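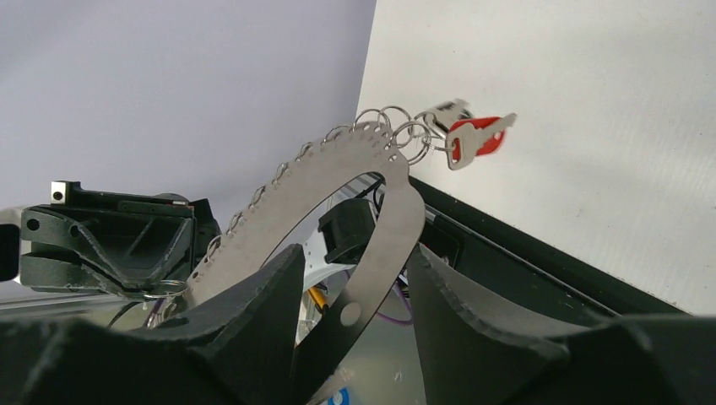 Figure 1. Curved steel strip with punched holes and silver wire loops.

Shots in the trailer that are not in the film: a study of fantasy film trailers

Project report, Liya Gebreyes

1. Background

It is common knowledge among film viewers that a trailer may contain material which does not appear in the finished film. The teaser is often cut while the film is still being edited, and in effects-heavy genres such as fantasy some shots are finished early purely for publicity use. There is plenty of comment on this in reviews and on fan pages, but most of it deals with single well-known cases. The aim of this project was to measure how often it happens in a small, fixed set of fantasy films and to find out whether the teaser and the main trailer differ.

The word "absent" is used in this report for a trailer shot with no matching shot in the release version. It says nothing about why the shot was left out.

2. Material

Four fantasy films were chosen, and for each one we took the first teaser and the final main trailer, giving two trailers per film. Television spots, character clips and music videos were left out. Posters were looked at in the first weeks and then dropped, as there was no sensible way to match a composite still to a shot.

Two of the films, Trumari and its sequel, were released by Kahsay. The other two were released by Jeston. In each case the release version was taken to be the home disc marked as the cinema cut. Where a longer cut existed it was not used for matching, although it was consulted in a few cases described in section 5.

3. Method

Each trailer was split into shots by hand in Remier, a free annotation program. Automatic shot detection was tried first. It performed badly on fades to black, on lightning and on the rapid flash cuts near the end of most trailers, and correcting its output took longer than starting from nothing.

Title cards, studio logos and rating notices were removed before counting. After this step the full set held 1180 shots.

Every shot was then placed in one of these groups:

Matched: same camera position, same action, same take as far as could be judged.
Altered: same camera position and action, but with changed effects, colour, mirrored picture or different background.
Alternate: same moment in the story from another angle or in another take.
Absent: no corresponding moment found.

Dialogue was logged separately and is not part of the main count. A line moved from one scene to another does not make the shot absent if the picture is matched. This rule had to be added in October, after the pilot, when it became clear that voice-over in the Trumari teaser was laid over shots it had nothing to do with.

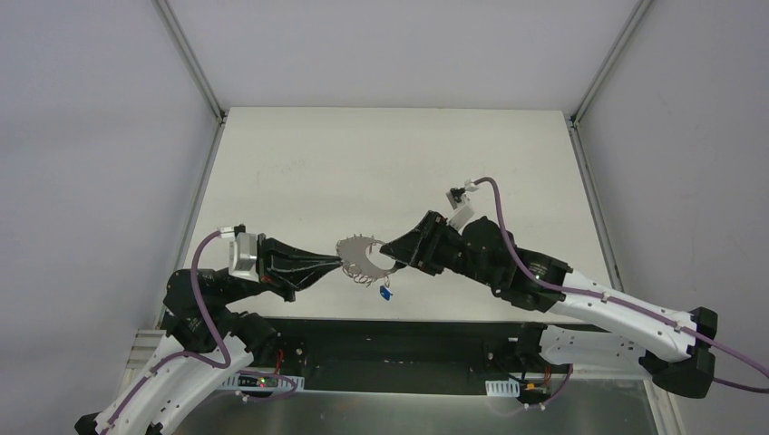

Mahlet Wubshet objected at the interim review that the altered group was too wide, and that a mirrored shot and a shot with a completely new creature in it should not carry the same label. Her view was that a viewer would notice the second and never the first, so the count would hide the thing the project was meant to find.

The point was accepted in part. The groups were kept, so that the pilot coding would not have to be thrown away, but a free-text note was added to each altered shot saying what had changed. The notes were later sorted into surface changes (grading, mirroring, reframing) and content changes (a figure, creature or setting added or removed). Only the second kind is discussed below.

4. Results

Of the full set, 159 shots were coded as absent. They were not spread evenly. In all the films the teaser held a larger share of absent shots than the main trailer, and the gap was widest for the first Trumari film.

Altered shots followed a different pattern. Surface changes were found throughout and were most often a shift in grading, with night scenes made brighter in the trailer. Content changes were nearly all in the teasers. Typical cases were an unfinished city in the distance, a missing crowd, and weather effects that were present in one version only.

The Jeston films had fewer absent shots but more alternates. Reaction shots made up most of these — the same actor, the same line, a slightly different take. Several were hard to judge, and the coding sheet has a column for low confidence which was used mainly here.

Position within the trailer also mattered. Absent shots gathered in the closing montage, where single shots are short and have no dialogue to fix them to a scene. The opening part of each trailer, which tends to set out the place and the main character in order, was almost entirely matched. 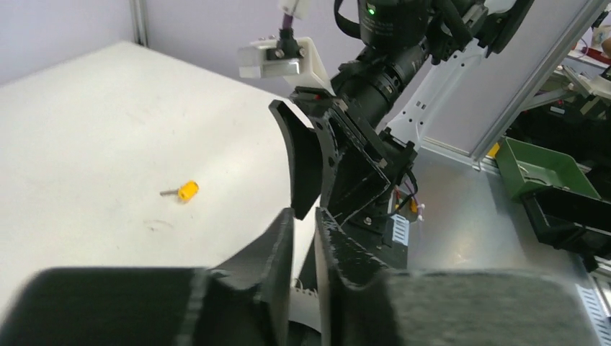

The length of the shot is a possible confounding factor. A very short shot is harder to find in a long film, and some montage shots may have been coded as absent only through a failure to locate them. To limit this, every absent shot was searched for a second time after a gap, using a still from the middle of the shot as reference. The count given above is the one after the second search. The figure before it was higher, and all the corrections came from battle scenes.

5. Limits

The sample is small and covers only two distributors, so the results cannot be taken as true of the genre. The choice of cut is also a weakness. A few shots coded as absent were found in the longer disc version of the Trumari sequel. They remain absent under the definition in section 1, but a reader might reasonably class them as deleted material that survived elsewhere.

Trailers uploaded again by third parties were sometimes shortened or had their sound replaced. Where the distributor's own upload was no longer online, the version on the disc extras was used. For one Jeston teaser neither was available at full length and a festival copy was used in its place.

6. Further work

A larger set with remakes included would be useful, as the trailer for a remake may borrow shots set up to recall the older film. Dialogue should be coded in full. The sheet already has columns for speaker and scene, and the entries for the first Trumari film are complete.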